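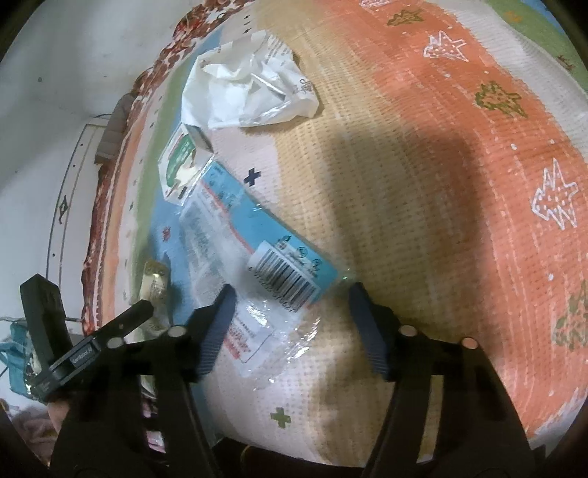

gravelroad2 replied: I don't agree with the first post. Turning the heat down at night saved us nothing worth mentioning, and we tried it for two winters. The furnace ran flat out every morning to catch up. If you're cold in bed, leave the thermostat alone and look at the bedroom itself.

plainsong_ks wrote:
The furnace running hard in the morning doesn't cancel out the hours it didn't run. A house loses heat faster when it is warmer inside. If it sits cooler all night it loses less, and the catch-up is always smaller than what you saved. The exception is a heat pump with electric backup strips. If the strips come on to recover, you can lose the whole savings before breakfast. What kind of system do you have?

gravelroad2 wrote:
Gas furnace, old. I know the theory. I'm telling you what the bill said.

hollis_ave (original poster) wrote:
Thanks for the replies so far. To repeat what I asked, for people who skipped to the end: we moved to Kultedthorpe last summer, into a two-story frame house with gas heat. The March bill from Zemard came to 463 dollars, which is more than we paid for two months at the old place. We had the thermostat at the same number day and night. I want to drop it by 5 degrees after ten o'clock and I want to know if that is enough to matter, and how other people handle the bedrooms. Ours is over the garage and is already the coldest room. We have one big blanket on the bed, the one with the orange and blue bands, and a thin quilt in the closet.

tworiverstom wrote:
Over the garage is your problem. You can pile on bedding all you want and that floor will still be cold. Go out there with a flashlight and look at the garage ceiling. In a lot of houses from that period the insulation was laid on top of the drywall and has sagged away from the subfloor. There should be no gap between the insulation and the floor above.

hollis_ave wrote:
The garage ceiling is finished so I can't see in. There is a hatch at the back but it is painted shut.

tworiverstom wrote:
Run a utility knife around it. You will want to know.

dottie_in_the_valley wrote:
We have done a night setback for years and I would not go back. I sleep better in a cold room. My husband does not, so he has an extra blanket on his side only, folded lengthwise. Two thinner layers work better for us than one heavy one because you can push one off without waking up freezing an hour later. Flannel sheets make more difference than anything you put on top, in my experience. The cold part of getting into bed is the sheets.

plainsong_ks wrote:
Agree on flannel. Also put something under you. People add layers on top and forget that the mattress is at room temperature when you get in. A wool or fleece pad under the fitted sheet is worth another blanket.

gravelroad2 wrote:
Or you could heat the room to a normal temperature.

marsh_hen wrote:
We use a Sosa electric heater in the bedroom, the 800 watt one, and turn the furnace way down for the rest of the house. It has its own thermostat and cycles on and off. It is fine for a small room with the door shut. I don't know what it saves exactly. The gas bill went down and the electric bill went up and I have not sat down with both.

tworiverstom wrote:
Please don't run a space heater all night while you're asleep. And if you do, plug it straight into the wall. No extension cord and no power strip.

marsh_hen wrote:
It is plugged into the wall, it has a tip switch, and it sits on bare floor well away from the curtains. I'm comfortable with it.

tworiverstom wrote:
I'm not, but it's your house. Putting it here mostly for whoever reads this later.

dottie_in_the_valley wrote:
A heated mattress pad uses a lot less power than a heater. We turn ours on before brushing teeth and off when we get in.

plainsong_ks wrote:
On the original question about whether the drop is enough to matter. The easy way to find out is to read your own meter. Read it at bedtime and again when the house is back up to temperature in the morning. Do that for a week with the setback and a week without, and write down the overnight low each time. You can't compare one month's bill with the next because the weather changes and so does the number of days in the billing period. That may be what happened to gravelroad2.

gravelroad2 wrote:
I compared February to February.

plainsong_ks wrote:
Two Februaries can be very different. Were the rates the same?

gravelroad2 wrote:
Probably not. I'd have to dig them out. I still think it is a lot of fuss. The house creaks when it warms up, the dog gets up early, and everybody stands over the register in the kitchen until it's warm.

hollis_ave wrote:
Is Zemard known for estimated readings? The bill has a small E next to the number and I can't find what it means.

cedar_closet wrote:
E is estimated. They did that to us our first winter in Kultedthorpe. Call and give them your own reading and they will correct it on the next one. Ours had been estimated from the previous owners' use, and they kept the place like a greenhouse. Check that before you change anything else. Your 463 may not be a real number.

hollis_ave wrote:
I did not know that. The meter is on the side by the fence. I'll read it tonight.

tworiverstom wrote:
Good catch. Still open the hatch.

cedar_closet wrote:
Has anyone here used the Odel thermostat? It was on the clearance shelf for 20 dollars and I bought one without reading the box. It takes separate programs for weekdays and weekends, but I can't get it to hold the night setting. It goes back up after a couple of hours.

plainsong_ks wrote:
Check that you didn't set a temporary override. On most of them, pressing the arrow only changes things until the next programmed period. You need to change the actual sleep period or press Hold. Also check that the clock has AM and PM the right way around.

cedar_closet wrote:
It was AM and PM. Thank you. It has been warming the house for our return from work in the middle of the night.

dottie_in_the_valley wrote:
One more thing for hollis_ave. If there is a bed against the outside wall, pull it away a hand's width. We had damp behind the headboard one winter from a cold wall and no air moving. And don't close the register in that room all the way, even if you like it cold.

marsh_hen wrote:
Seconding that. We had mildew on the back of a dresser.

hollis_ave wrote:
Update, 3 Apr 2019. I read the meter and it was well under what they billed. Zemard took my reading over the phone and said a credit will show next month. They did not say how much. I also got the hatch open. There is insulation, but it stops short of the outside wall and I could feel air moving along the edge. We are getting that closed up before next winter. In the meantime the thermostat goes down 5 degrees at ten and comes back up before the alarm. The first two nights were cold getting in and fine after that. Flannel sheets are on order.

gravelroad2 wrote:
Glad about the credit. If the air was coming in at the edge then it was the room, like I said at the start.

plainsong_ks wrote:
It was partly the room and partly the bill. Keep the setback and post the meter readings if you do the two weeks.

tworiverstom wrote:
When you do that edge, use rigid foam cut to fit and seal around it with canned foam. Don't just stuff batts in there, the air goes right through them. And if you disturb any of the garage ceiling drywall, patch it properly. It's there as a fire barrier between the garage and the bedroom.

hollis_ave wrote:
Will do. Does the hatch cover itself need to be insulated?

tworiverstom wrote:
Yes. Glue foam board to the top of it and put weatherstrip around the lip.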